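Start Werkstatt Unterwegs Archiv Über mich

Diese Seite verwendet Cookies. Mit der weiteren Nutzung erklärst du dich damit einverstanden. OK Mehr erfahren

Die Hand am Arm, der Arm am Schwamm

Seit Oktober bringe ich abends einem Roboterarm bei, einen Teller abzuwischen. Ich habe einen Hochschulabschluss, und mein eigener Abwasch steht derweil seit gestern in der Spüle.

Das Ganze läuft in einer Simulation. Der Arm existiert also nur als Rechenergebnis, die Arbeitsplatte auch, und das Esszimmer dahinter ist deutlich besser möbliert als meins.
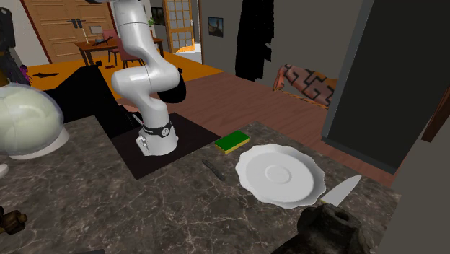
Zweimal dieselbe Küchenplatte, Teller und Schwamm sind beide Male dabei:
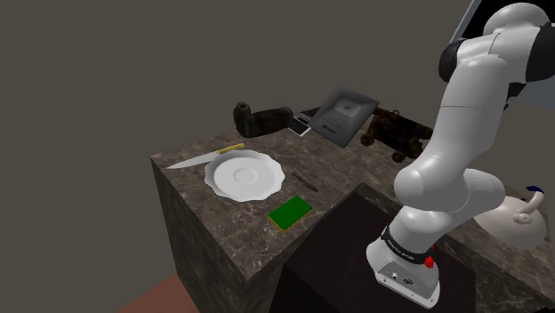
Warum führt man den Arm von Hand, statt die Bewegung einfach zu programmieren?

Weil sich Wischen schlecht aufschreiben lässt. Den Weg zum Teller kann ich in Koordinaten angeben, aber wann man den Druck wegnimmt, wie man am Rand die Kurve kriegt und was man macht, wenn der Schwamm verkantet, das weiß mein Handgelenk besser als ich. Also mache ich es vor, der Rechner schreibt mit, und später soll ein Modell aus vielen solchen Aufzeichnungen lernen, was daran wichtig war.

So weit die Theorie, die ich übrigens auch meiner Mutter am Telefon vorgetragen habe. Sie wollte wissen, ob man den Teller nicht in die Spülmaschine stellen könne.

Gesteuert wird bei mir über einen kleinen Führungsarm auf dem Schreibtisch, einen Bausatz von Otness, dessen Gelenke ich bewege und dem der simulierte Arm hinterherläuft. Zusammengebaut habe ich ihn an einem Wochenende, an dem ich eigentlich Steuern machen wollte. Die Software dazu heißt Clikia und zeichnet pro Durchgang alles auf: Gelenkwinkel, Kamerabilder, die Stellung des Greifers. Leider auch die Pausen, in denen ich nach der Kaffeetasse greife. In den ersten Aufnahmen hält der Arm mitten über dem Teller inne und scheint über sein Leben nachzudenken. Ein gelehriges Modell übernimmt so etwas natürlich sofort.

109 Durchgänge habe ich inzwischen, davon habe ich 20 wieder gelöscht. Giang Mai, mit der ich früher bei Cosmont gearbeitet habe und die sich mit dem Thema sehr viel besser auskennt, hat meine Sammlung durchgesehen und zurückgeschrieben: »Du wischst jedes Mal anders.« Das war nicht als Lob gemeint. Mal fange ich links an, mal in der Mitte, mal drehe ich den Schwamm vorher um, ohne jeden Grund. Für einen Menschen ist das ein abwechslungsreicher Abend. Ein Lernverfahren sieht zwei Wege um dasselbe Hindernis, bildet im dümmsten Fall den Mittelwert und fährt geradeaus hinein.

Seitdem habe ich Regeln. Sie hängen auf einem Zettel am Monitor und sind peinlich kurz: Schwamm immer an der langen Seite greifen. Am Tellerrand beginnen, im Uhrzeigersinn. Kaffee vorher.

Was ich unterschätzt habe, ist die Sache mit der Tiefe. Am echten Tisch sehe ich mit zwei Augen und spüre, wann ich aufsetze. Am Monitor sehe ich ein flaches Bild, und meine Finger melden mir zuverlässig, dass sie einen Griff aus gedrucktem Plastik halten. Also schwebt der Schwamm gern einen Fingerbreit über dem Porzellan, während ich mit großer Hingabe Luft poliere. Eine zweite Kameraansicht hilft sehr. Wer von oben schräg und zusätzlich von der Seite schaut, bekommt wenigstens mit, wie falsch er liegt.

Cheuk-hei Chu hat mir in einem Forum geraten, die Gegenstände zwischen den Durchgängen zu verschieben, damit der Arm den Teller lernt und nicht bloß die Stelle, an der er zufällig stand. Mache ich jetzt. Verschieben dauert in der Simulation einen Mausklick, und trotzdem vergesse ich es bei jedem dritten Mal.

Für ein brauchbares Ergebnis stehen in einer Anleitung von Treloar übrigens 2.000 Durchgänge. Ich habe das zweimal gelesen, dann den Laptop zugeklappt und die echten Teller gespült. Morgen Abend kommt der Rand dran, im Uhrzeigersinn.

7 Kommentare 12 Mal geteilt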